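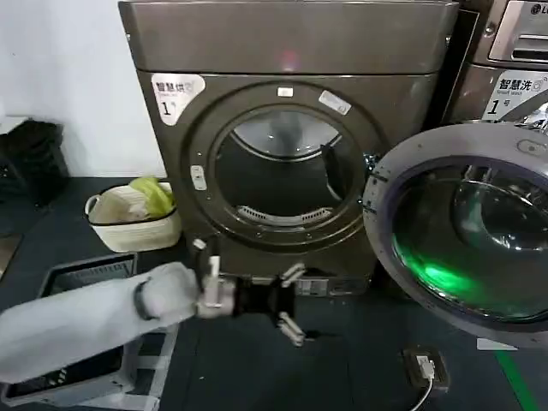 Shared laundry rooms are badly labelled, mostly, and that was our starting point. Residents in halls put wet things in the wrong drum, or stand in front of a machine not knowing which one the payment screen means. We wanted to know if better labels would cut the mistakes. The pair we used as our reference has it nearly right: a dryer and a washer side by side, both number 1, each with a white sticker up top, 智慧烘 on the dryer and 智慧洗 on the washer, with "Smart wash" in small English under the second one. Same layout on both stickers, big numeral, short name. Good. But both say 1, so "machine 1" on its own means nothing unless you also say wash or dry. More on this in section 3.

Laundry Room Labelling: Group Project Report
Module: Everyday Design, second year
Submitted 19/09/2023

1. What we set out to do

Find out how people pick a machine in a shared laundry room and where they go wrong. Then write a label set and try it out. The room we had for the trial was the one under Stivetti House. Washers along one wall, dryers opposite, folding table at the far end, one plug socket that works. Our building is newer than Adjei Court but the laundry is older, dont ask.

We did not look at prices or detergent. Detergent came up in nearly every conversation anyway.

2. Method

Paper slips on the folding table, with a box to post them in. Four questions: which machine did you use, how did you choose it, did you make a mistake, anything else. Slips were out before the labels went up and again after. 200 slips printed, 183 came back usable. The rest were blank, or had shopping lists on, or were used to wedge the door.

We also sat in the room for short sessions in the evening and took notes. Told people what we were doing. No names written down. Evenings only, as we all have morning lectures, so people who wash early are probably missing from the notes (they are in the slips though).

Labels were plain white sticker paper, black print, stuck on the front of the machine near the top. We tried the lid first and it was useless, anyone with a basket puts it down on the lid.

3. The numbering problem

Biggest source of mistakes by a long way. In Stivetti House the washers and the dryers both start from 1, same as the reference pair. The payment app, Trolix, asks for a machine number first and wash or dry second. So people type 1, tap through quickly, and start a dryer with nothing in it. Then they pay again.

Typical comments from the slips:

"paid for dryer 3, wanted washer 3, no refund button"
"thought the numbers carried on round the room"
"I just use the end one becuase I know it"

A few people said the two kinds of machine look too similar. We agree. Front loaders both, round door, panel across the top, often the same colour. If the door is open you can tell by the glass: the washers we looked at have a domed one that bulges into the drum. With the doors shut and no label it is mostly guesswork for a new person.

We thought about renumbering so the dryers start from 11. The accommodation office said no, the numbers are tied to the payment system and changing them means a visit from the supplier, Fultia. So the numbers stayed and we put a letter in front. W1, W2, W3 and D1, D2, D3. Letter the same height as the number. In our first version the letter was smaller and people ignored it.

4. Two languages or one?

Long argument in the group. The reference labels have large Chinese and small English. Our room gets readers of at least both, plus others. Options were:

words in one language, big
words in two languages, one big one small
no words, picture only
letter, number and a picture

Went with the last one, plus a short word in English and Chinese underneath. The pictures were a tub with water in it for washing, a sun for drying. The sun got some confused looks. One person thought it meant a hot wash. If we did it again we would use wavy lines over a shirt, or drop the picture for the dryer and trust the word.

5. Other stickers

Every machine seems to collect extra stickers over time. Service stickers, energy stickers, faded ones you can't read. They compete with the number. We asked if we could peel the old ones off and were told to leave anything with a service code on it. Fine. So our label went to the upper left of the front, always the same place, and we left whatever was on the right alone. Having it in the same spot on each machine mattered more than size, people found the second label faster once they had seen the first.

6. Results

Wrong machine mistakes went down after the new labels. Full table is in the appendix. We are not claiming too much from it, the after period was shorter and some of the same people filled in slips twice.

Comments were shorter in the second batch and more of them were about lint. Cleaning the filter is not covered by our labels. It could be, there is space on the dryer door for a small "empty me" but we ran out of time and sticker paper.

7. Problems

Labels near the door curl at the corner. Steam probably.
Black print smudges if touched with wet hands, use laminated next time.
Trolix still shows only the number, so the letter on our label matches nothing on the screen. People coped.
We lost a day of slips when the box was put out with the recycling.

8. Next steps

Repeat in Adjei Court in November if they let us in. Same slips, better picture for drying, laminated labels. Also a sheet by the payment screen showing W and D, and asking Trolix whether wash or dry could come before the number.

Appendix: results table, blank slip, label artwork (print at 100%, do not scale to fit)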